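Nenex Independent Partners: Questions We Get Asked

I'm Henrike Wegener, and I've sold Nenex teas and supplements from my spare room in Bridley long enough to have heard most of these at least twice, usually at weddings.

Is this a pyramid scheme?

You get paid when somebody buys a tin of tea. You don't get paid for signing up your brother-in-law. If anyone tells you otherwise, send me their name and I'll have a word.

How much does it cost to join?

The starter box is £102. It has samples, order forms and a pen that works for most of a week. There's no monthly minimum, though you do need one order every December to keep your partner number.

Will I get rich?

I have a nine-year-old hatchback. Last year I cleared £1451 after postage and petrol, and I was pleased with it. Clyde Calloway, who brought me in, does better, but Clyde will talk to anyone, including people wearing headphones.

Do I have to hold parties?

No. Some partners love them. I do two or three a year and put out more to eat than I strictly need to, as people stay longer when there's something with a wrapper on it.

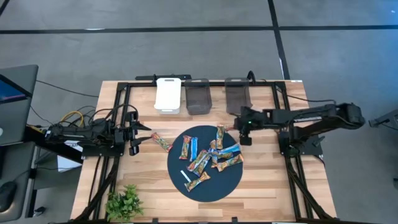
Can I return things I don't like?

Unopened tins go back within 14 days of delivery for a full refund. Opened ones are between you and your cupboard. Ring Stamatia Pappas in the office if a parcel turns up dented, and keep the box until she's answered.

Will the tea cure my knee?

It's tea. It's very nice tea. Please see a doctor about your knee, and please don't join if you were planning to tell customers anything different.

Can I sell online?

On your own page, yes. On auction sites, no. Head office does look, and Apostolos Balaskas writes a surprisingly stern email.

What is form 1051?

The change of address form. It has four pages. I've moved house once since joining and don't intend to do it again.

How do I sign up?

Use the contact page and put "Bridley" in the subject line so it comes to me. I answer in the evenings, except when there's snooker on.

Page last updated Tuesday, July 16, 2019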